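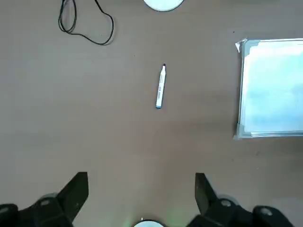

"Start with the number, everyone wants the number," she says, before I've got my coat off. It's 464. That's how many usable examples the group at Loslow had by Sunday night, all of one arm picking up and moving small things on a table. They want 1,000 before they train the next version.

She runs collection for Stondudeck, the project's name since before she joined. She asked not to be named, as did the operator I spoke to later, so job titles only.

What counts as an example? "One go. Hand starts open, above the table. You drive it down, you take the thing, you put it where the instruction says, you let go, you back off. Stop recording. If you scratched your nose in the middle and the arm wandered, it's still an example, it's just a bad one."

Bad ones are a sore point. The first batch, back in October, was 100 recordings made in a single long day, and most went in the bin. Not because the arm missed. "They were all the same. Same pen, same spot, same angle. We'd taught it a place on a table. Move the pen a hand's width and it went down on nothing, very confidently."

So now things get shifted between goes. The marker is the usual target - light, rolls if you nudge it, awkward to pinch if it's lying at a slant to the fingers. Cable gets left on the table too, and a small whiteboard, and the operators are told not to tidy. "People can't help it. They line everything up square. I have to go round un-tidying."

The operator, a part-timer who came over from the Clamiden site, puts it differently. "You get good at it and that's when you're no use." He means the speed. After a few weeks his goes were so quick and so smooth that the model had nothing to learn from when it got into trouble. They now ask him to start some goes badly on purpose, hand too far left, or too low, and then recover. He hates it. "It's like being asked to park badly."

He works from the wrist view mostly, the two black fingertips at the bottom of the screen and whatever's ahead of them. I had a turn. It is harder than it looks, the gap between the fingers seems to be lined up long before it is, and I closed on bare table twice. Both goes were kept, marked as failures. "We keep those seperate," he said. "Somebody will want them."

Labels next, and here the two of them disagree. He types what he did straight after each go, one line, plain words. She would like it written before, so the go follows the words and the words don't get bent to fit. They've tried it both ways. At the moment it's before in the mornings and after in the afternoons, and she admits thats a mess for whoever has to compare them.

The software comes from Ó Dubhghaill, and she is polite about it. Recordings sometimes stop a moment early, so the last bit, the letting go, is missing. There's a fix coming. In the meantime the operators count to 2 under their breath with the hand open before they press stop. You can hear it from the corridor.

Will 1,000 be enough? Long pause. "For the marker, on this table, in this light, probably. For anything you'd call useful, no." She'd take fewer goes from more tables, given the choice, and has asked Clamiden for theirs. No answer yet when we spoke.

I asked what she looks for when she checks a day's work. She watches at double speed, without sound, and only slows down for the moment the fingers close. If she can't tell which thing the operator is going for by halfway down, it gets a query against it. His get fewer queries than most, she says. He was already back at the controls by then, hand too low, starting badly.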